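Zenderbridge Robotics Club Boards > Student Projects > Cloth folding, is fleece a bad choice for the demo?

ebenezer_asante
Hi all, and thanks to everyone who answered my wiring question in May, you were all so kind! Our after-school group is working on the folding project for open house, and we have 51 tries in the log so far, 30 of them good. The kids want to stay with fleece, and I do too, but one of our parents (a very patient man) thinks we should switch to dish towels before everybody gets discouraged. What would you do?

cadonmom
Dish towels, no question! My daughter's team did napkins and then towels, and they had such a nice time because something worked nearly every day. Fleece is stretchy and puffy and it hides its own edges. Let them win a little first.

Mattes Sperling
I'm going to disagree with cadonmom, though I always enjoy her posts. Thin towels gave my students fits. The fingers kept picking up two layers, and we lost a good 47 tries that way before we gave up on them. A thick hem is something you can really get hold of. Ebenezer, where are you grabbing, and do you have sleeves on the fingers?

ebenezer_asante
Blue sleeves, yes, with the little black rubbery pads left bare at the tips. The kids go for the folded hem with one finger and the outer edge with the other, and they argue (cheerfully, mostly) over how far apart the two should be.

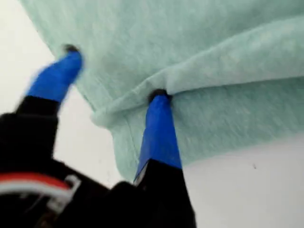

Right finger at the hem, left one up by the edge of the cloth.

Mattes Sperling
Oh, that's a lovely thick hem! See how it gathers up around the tip? I'd have them try a lighter push, all the same. With that much wrinkling you may be pressing when you want to be pinching. And please tie back that red and white cable, it runs awfully close to the base of the finger.

cadonmom
Well, it's a prettier fabric than our towels, I'll give you that. I still say bring one towel along as a backup!

ebenezer_asante
Fair enough, a towel goes in the box. We'll do the lighter push first thing next meeting and I'll post the new log, good or bad.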